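**Korkor Abubakari**
17 August 2025

Thread on small water bottles, because I buy them for the Tanby swim meets and people keep asking me which size to get. 1/

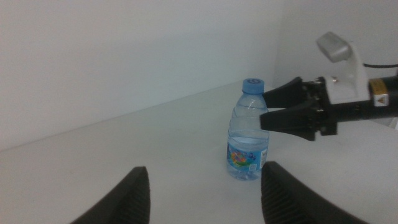

The short squat ones are what I order now. I used to get the tall half-liter kind. Kids would open one, drink a third of it, put it down and open another. After every meet I was pouring water out into the flower beds behind the pool. 2/

With the small size most of them get finished. We had 135 swimmers in February and I took one trash bag of half-full bottles to the sink. The year before, with fewer kids, it was four bags. 3/

Price. Per ounce the small ones cost more. Per kid they cost me less. I pay 15 cents a bottle at Grurkow if I buy by the pallet, and I split the pallet with the Ballarlow soccer league. If you only need a case or two you will pay more than that anywhere. 4/

Storage. Keep them out of the sun and off a garage floor where you also keep gas or paint. I put mine in the hall closet at the pool, on the bottom shelf. Don't stack the cases more than four high. The bottom case buckles and then the whole stack leans. 5/

Check the date when you pick up. Last summer I got home with cases that had two months left on them. Still fine to drink, but I had planned to hold them over until winter. Grurkow swapped them without any fuss. 6/

Names on caps. This has helped more than anything else. White or yellow caps are easiest, any marker works. On a blue cap you need a silver paint marker. Black doesn't show up and regular silver rubs off in wet hands. Initials are enough. 7/

Do the caps the night before, at a table, with the bottles standing up. Let the ink dry before they go back in the case. I do one heat sheet at a time and put the bottles in lane order. 8/

Cooler or no cooler: I use one for the outdoor meets and skip it indoors. Ice water soaks the paper labels and they end up in the drain. If you have to use ice, use the frozen packs and wipe them down when you're done. 9/

Recycling. Ballarlow's center takes them with caps on. Tanby's wants the caps off. Call yours before you bring a carload. I drove 2,000 bottles over there one August and spent the afternoon unscrewing caps in the parking lot. 10/

Someone asked why we don't just use refillable bottles. We do, for practice. There's one fountain at the meet pool and the line for it goes past the locker rooms, so for meets I still bring cases. If the Lazaridis grant comes through we'll get a bottle filler on the deck and I can cut the order way down. 11/

Next pickup is the first week of school. If your team wants in on the pallet, reply with how many cases and whether you can unload. I have 89 cases spoken for so far and room in the truck for a few more. 12/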